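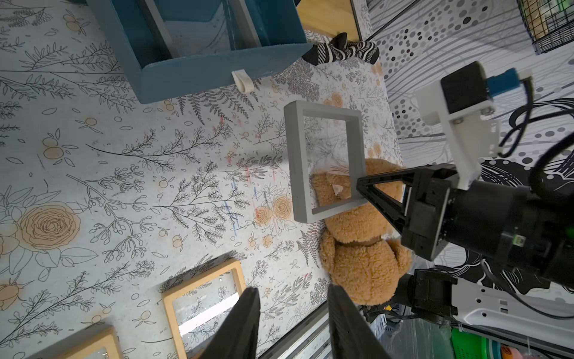
Frames, a bear and one lonely sock on the flowered table.

I have been putting off the spare room for so long that I had stopped thinking of it as a room at all. It was the place where things went when I didn't want to decide about them. Then October came, and my sister's visit got closer, and I finally made a big pot of tea and carried the first armful over to the long table to begin.

I should say something about the flowered top, as I get asked about it whenever it shows up on here. It's white with black branches and ferns running all over it and peach roses in between, and little orange berries too. I fell for the pattern on a rainy trip to Winddale, when I had only gone in for picture hooks (I forgot the picture hooks). It is a terrible thing to sort on, really, with all those leaves going everywhere, and small screws vanish into it completely. But I love it! Even with the red and blue marker streaks near the middle, which have been there long enough that I've more or less adopted them as part of the design.

So, the frames. I have a weakness for small square frames, and I will buy them when I have nothing at all to put in them. The light wooden ones with the clear fronts are my favorites, and they go with everything. The gray one I was less sure of. I had it in the giveaway bag twice and took it out twice, and I've decided it can stay if I find the right thing for it by Christmas. I have a pressed fern somewhere that might do nicely, if it hasn't crumbled. There's also a postcard of the harbor at Skarkgate that my grandmother kept on her kitchen windowsill for years, faded nearly to nothing, and I think gray would be kinder to it than wood.

My rule for frames this time was that each one had to be matched with a picture or go. I went through the shoebox of photos to help me along, and that was a mistake, because you cannot go through a shoebox of photos quickly. The tea went cold and I made another pot. When I finally looked up it was past 3 and I had matched exactly one frame.

The bear was never in any danger. He's a tan one with a brown ribbon around his neck, and he has lived in five different houses with me. I did think about retying the ribbon, and then I left it, because I like how it sits. He'll go on the shelf over the bed where guests can see him, although my brother-in-law once asked very politely whether he could face the other way at night.

As for the sock, black and white stripes, quite cheerful, I have searched high and low for its partner. I've been behind the washing machine with a flashlight. I've shaken out every pillowcase in the closet. It's the kind of sock I would happily wear tomorrow if there were two of it, so it gets one more month, and after that it becomes a duster.

The dark teal bin is the part I'm proudest of. It has tall sides and a divided compartment inside, and I've tried it as a home for craft supplies, then winter gloves, then (very briefly) potatoes. Now it's for framing bits only. Hooks, wire, a little level and the sandpaper all go in there, and I don't have to walk to the kitchen drawer every time I want to hang something. The black wire basket is for anything that belongs in another room, and I empty it on my way to bed. Well, most nights. The green bins are still waiting their turn and I'm not ready to talk about them.

I kept at it for 6 evenings in the end, an hour or so at a time with the radio going. If you're facing a room like mine, I'd say start with something you like handling. I began with frames, and it was pleasant enough that I came back the next evening. Had I started with the box of old phone chargers, I think I'd have shut the door and written to my sister about hotels.

Still to do are the curtains, which need taking up, and the lamp that buzzes. And if anyone has a good way of getting marker off a printed top without taking the roses with it, please leave me a comment. I may not use it, but I'd like to know.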